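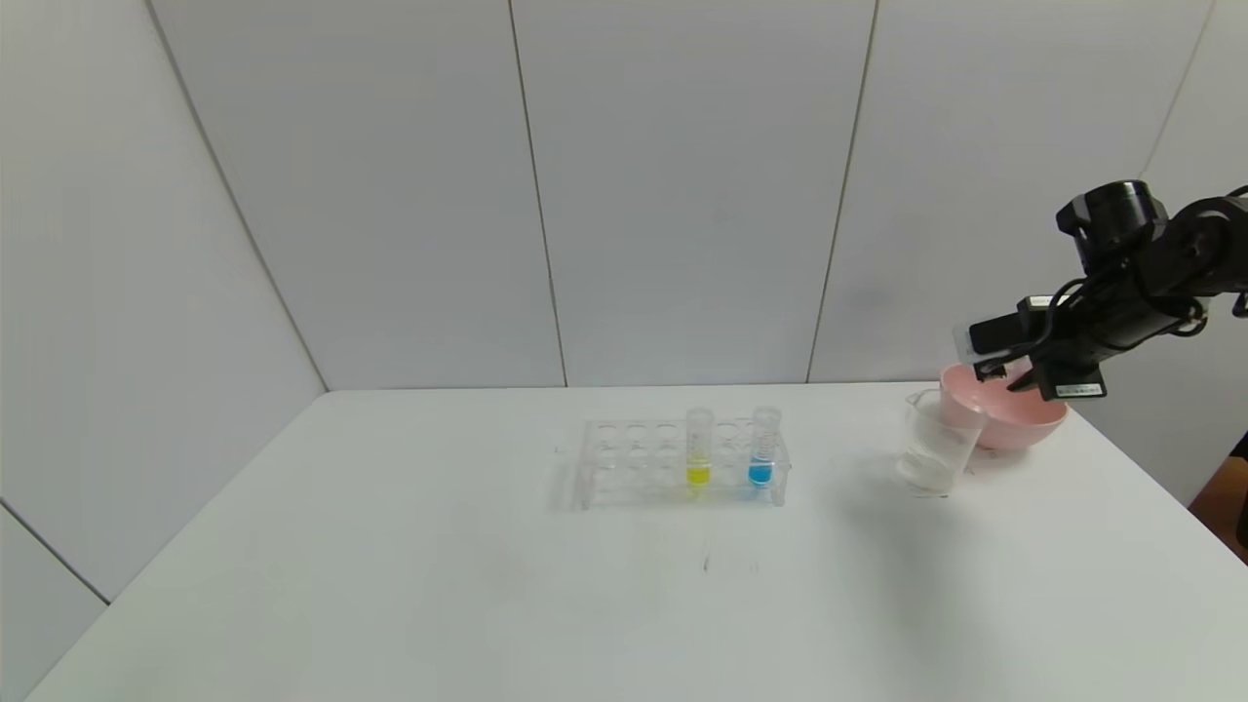 Nazanin Mohammadi wrote in to ask whether the Pudberg arm is worth having if all you want it to do is move test tubes, and whether the clear plastic ones give it trouble. She has a small teaching lab and no programmer.

Short answer: yes, with some patience. We have had the Pudberg kit on the bench since early October and have logged 1383 moves, nearly all of them lifting a tube out of a rack or putting one back.

Setup took an afternoon. The arm bolts to the side of the table, and the software found it on the second try. You teach a move by guiding the gripper by hand and saving the points. A plain pick and place needs five or six of them.

Clear tubes are the weak spot. A little colored liquid in the bottom, yellow or blue, helps the camera a lot. With plain water we had 29 misses in a run of 100. A tube that leans in its hole can also throw it off -- the gripper comes down straight and nudges the rim. Slowing the last part of the move fixed most of that.

The cables are my main complaint. They loop below the arm, and on low moves I had to keep small beakers well back from them. Skundenau, who sell the kit, will send clips if you ask. They should be in the box.

The finger pads are meant to be changed every 500 moves. Ours went longer and started to slip.

Four out of five. Buy the spare pads with it.

Bienvenido Buenaventura
20 Oct 2019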